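Eel counter at Covcombe weir reading high
Status: open
Site: Covcombe fish pass, lower trap
Unit: Skilstead counter, channel 2

Reported November 15, 2024
The counter logged 200 eels going downstream overnight. The trap below it held 12. I don't believe the 200, and I'm not fully sold on the 12 either.

Reply from Skilstead support
They say a big run is normal on a dark night with rising water. Maybe so. The gauge at Hotton was flat all night, and the moon was up. Asked them to look at the raw log instead of the season.

Step 1: Raw log
Of the 200 passes, 167 have the same signal length, down to the last digit. Eels come in different sizes. Support calls this "within expected behavior." Not accepted.

Step 2: Leaves
Raked the screen and ran the counter again with the trap shut. It still logged passes. Leaves may add a few, but I can't see them explaining that many.

Step 3: Swap the cable
Fitted the spare Skjelbred cable from the Hotton site. False passes dropped but did not stop. Support wants to close the ticket on this. I'd like a full night's data first.
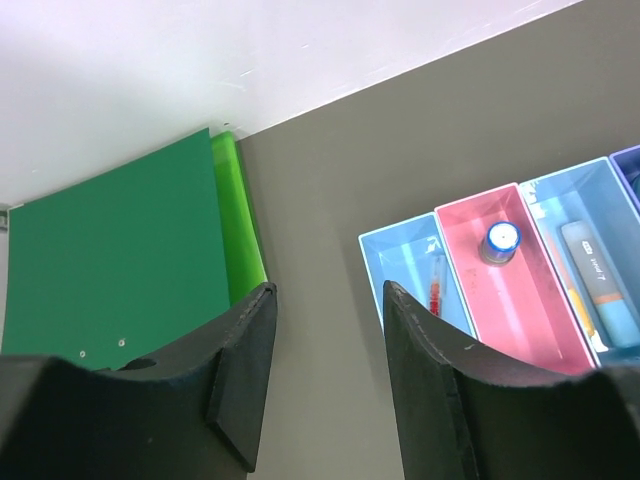 Step 4: Ground check
Still to do. The ground rod was moved when the walkway was rebuilt, and no one tested it after. Please leave the ticket open until that's done, and keep the 200 out of the December report.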